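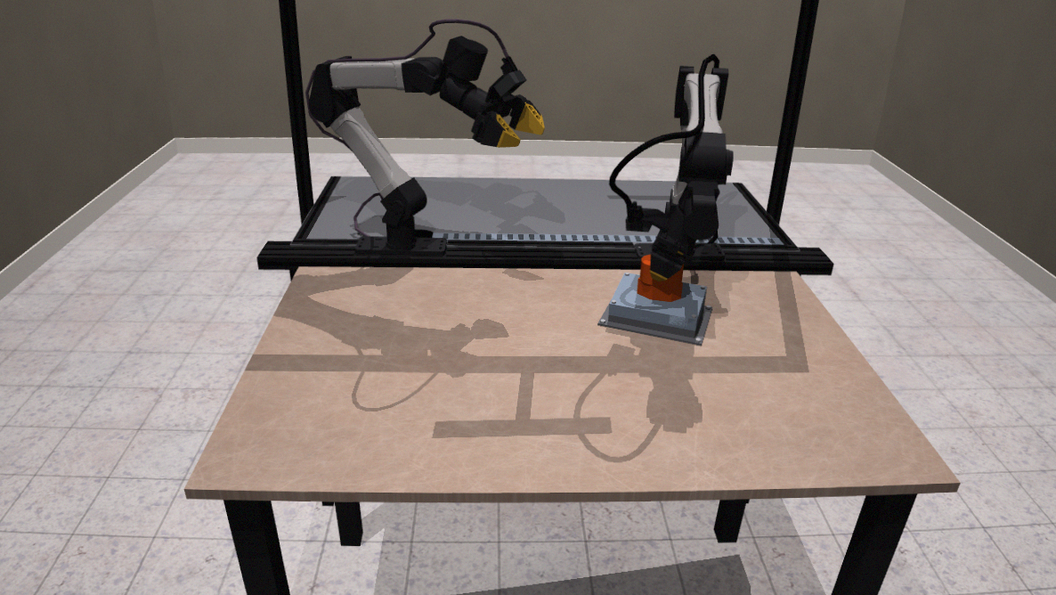 Also, meine Tante Soledad hat mir einen Chor vererbt. Keinen Schmuck, kein Sparbuch, einen Chor. Im Testament stand wörtlich »die Leitung des Donnerstagschors und der Schlüssel zum Notenschrank«, und der Notar hat mich dabei angeschaut, als müsste ich jetzt etwas Kluges sagen. Ich habe gefragt, ob man das ausschlagen kann. Konnte man wohl, aber dann hätte ich auch die Kaffeemühle nicht bekommen, und auf die war ich seit meiner Kindheit scharf!

Man muss wissen, dass ich nicht singe. Ich summe beim Abwasch, das schon, und in Bidholm bin ich mal aus einer Karaokebar geflogen (lange Geschichte, hat mehr mit einem Barhocker zu tun als mit meiner Stimme). Aber Soledad Paredes war eben Soledad Paredes, und wenn die etwas aufschrieb, dann galt es, auch postum.

Die erste Probe war am 19. September 2022, einem Montag. Ja, Montag. Der Donnerstagschor probt montags, und zwar seit der Turnverein vor Ewigkeiten den Donnerstag für sich beansprucht hat. Den Namen haben sie aus Trotz behalten. Ich kam zu spät, weil ich den Schlüssel vergessen hatte und noch einmal den ganzen Berg hoch musste, und als ich die Tür aufmachte, standen sie alle schon da und sangen Tonleitern. Ohne mich. Ziemlich gut sogar. Ich wäre am liebsten rückwärts wieder raus.

»Sie sind die Nichte«, sagte eine Frau im grünen Mantel. Das war Frau Hegedűs, zweiter Alt, und es klang nach einer Diagnose.

»Ich bin die Nichte«, sagte ich.

»Dann schließen Sie mal auf.«

Der Notenschrank klemmte. Ich zog, Frau Hegedűs zog, schließlich zog der ganze Bass, und dann kam uns alles entgegen, Mappen, lose Blätter, eine Blockflöte, eine halbe Tafel Schokolade aus einem anderen Jahrzehnt. Und ein Umschlag, auf dem mein Name stand. In ihrer Schrift, dieser schrägen, ungeduldigen, bei der jedes t aussah wie umgefallen.

Ich habe ihn nicht gleich geöffnet. Ich bin kein Mensch, der Umschläge vor Leuten öffnet, und vor einem kompletten Tenor schon gar nicht. Stattdessen habe ich die Arme gehoben, so wie ich es im Fernsehen gesehen hatte, und sie haben tatsächlich angefangen! Irgendwas Langsames, von Zatthorpe, wie ich später lernte, einem Komponisten, der nur dieses eine brauchbare Stück geschrieben hat und danach in den Wollhandel gegangen ist. Ich wedelte. Sie sangen. Ob das eine mit dem anderen zu tun hatte, weiß ich bis heute nicht, und in der dritten Strophe habe ich mich verheddert und versehentlich einen Einsatz gegeben, auf den der Sopran offenbar sein Leben lang gewartet hatte. Es war laut. Es war falsch. Frau Hegedűs hat gelacht, bis sie sich setzen musste.

Hinterher saßen wir bei Mimetti, das ist die Eisdiele gegenüber, die im Winter Suppe verkauft und im September beides. Ich bestellte Linsensuppe und Pistazie. Und da habe ich den Umschlag dann doch aufgemacht, unter dem Tisch, mit dem Suppenlöffel.

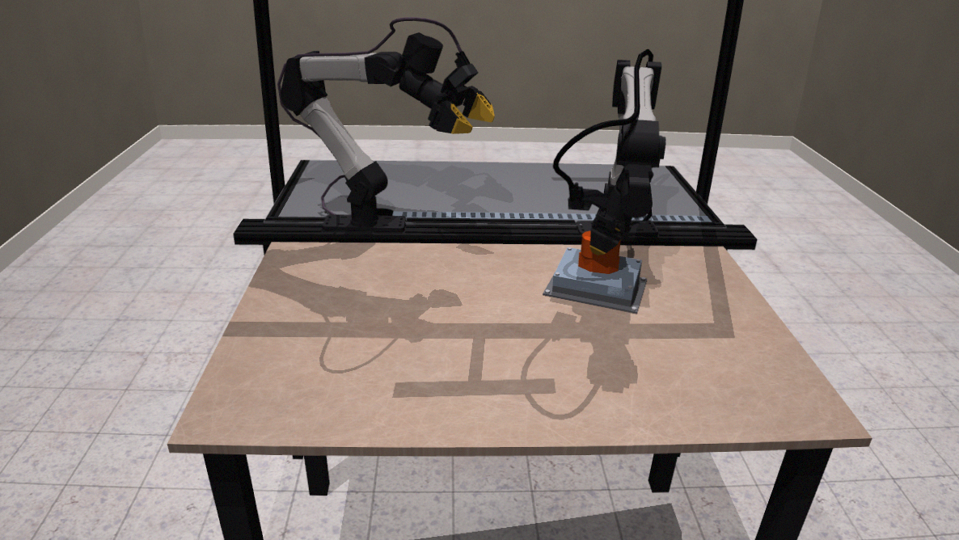 Was stand denn nun in dem Brief von Tante Soledad?

Vier Sätze, mehr war es nicht. Dass sie auch nie singen konnte. Dass sie es in etwa 60 Proben pro Jahr keinem verraten hat. Dass Frau Hegedűs den Takt mit dem linken Fuß schlägt und ich bloß hinschauen muss. Und dass die Kaffeemühle quietscht, wenn man sie linksherum dreht.

Ich habe den Brief dreimal gelesen, die Suppe wurde kalt, das Eis wurde warm, und irgendwo dazwischen trafen sie sich. Gegenüber knöpfte Frau Hegedűs ihren Mantel zu. Ich schaute auf ihren linken Fuß. Er wippte, obwohl gar keine Musik lief.

»Und?«, fragte sie. »Was Wichtiges?«

»Nur wegen der Mühle«, sagte ich.

Sie nickte sehr lange. Dann schob sie mir einen Zettel hin, eine Einladung zum Herbstsingen, drei Stücke, 70 Plätze im Saal, Leitung: und dahinter eine Linie zum Ausfüllen. Einen Kugelschreiber hatte sie auch gleich dabei, natürlich.

Ich habe also meinen Namen hingeschrieben. Das t ist mir dabei ein bisschen umgefallen. Frau Hegedűs hat auf den Zettel gepustet, damit nichts verschmiert, und noch eine Kugel Zitrone bestellt, auf meine Rechnung.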